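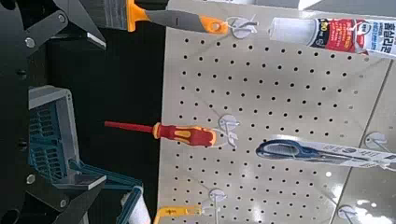 Nimbridge publishes working rules for robots that handle hand tools

Nimbridge, the industry group for service robot makers and users, has published a set of good practice rules for robots that pick up, carry and put back ordinary hand tools. The rules are voluntary and apply from November.

The document is 60 pages long and covers two-armed robots working at benches, store displays and tool walls. It does not cover fenced-off factory cells, which Nimbridge deals with in a separate guide.

Work on the text started after members complained that existing guidance said a lot about arm speed and very little about what the arm was holding. A scraper or a pair of scissors changes the risk to a person standing nearby, even if the robot moves at the same speed as before. The new rules ask operators to sort every item into one of four handling groups before a robot is allowed to touch it. Bladed and pointed tools are in the strictest group. Soft items such as paint rollers are in the lightest.

For tools in the strictest group, the blade or point has to face away from any marked walkway during the whole move. If the grip slips, the robot must stop and hold its position until a person clears it. Handing a bladed tool directly to a person is not allowed under any setting. The robot has to set it down first.

"Most of the argument was over packaging," said Chun-hung Lam, who led the drafting group. "Some members wanted a lighter group for scissors still on the card. We decided the card doesn't count. If there is a blade, it goes in the blade group."
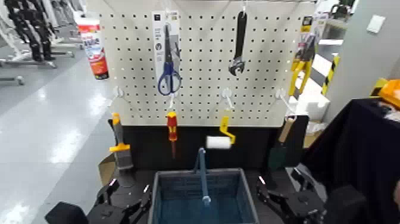

Two robot grippers on either side of a basket, with hand tools hanging from the pegboard behind.

The rules also deal with the work area itself. Hooks should be spaced so that a gripper can close on one tool without touching the next, and baskets should be placed where both arms can reach them without crossing. Operators must keep a drawing of the layout and update it when a hook is moved.

Records are the other large section. Each site has to log failed grips and drops, and keep the log for two years. A robot given a new type of tool must complete 1,000 picks with that tool under supervision before it may run alone. An early draft had set the number at 2,000, but smaller members said that would take too long for shops that change stock often.

Nimbridge received over 260 comments on the draft. Irnatstead, a maker of grippers, asked for a common test for worn finger pads, and this has been added as an annex. Kong, which runs repair counters, asked for the logging rules to be dropped for sites with a single robot. That request was turned down.

A training day for site managers will be held in Seltport before the rules take effect. Members can download the document free of charge, along with a blank log sheet and a layout form. The drafting group plans to review the handling groups after one year.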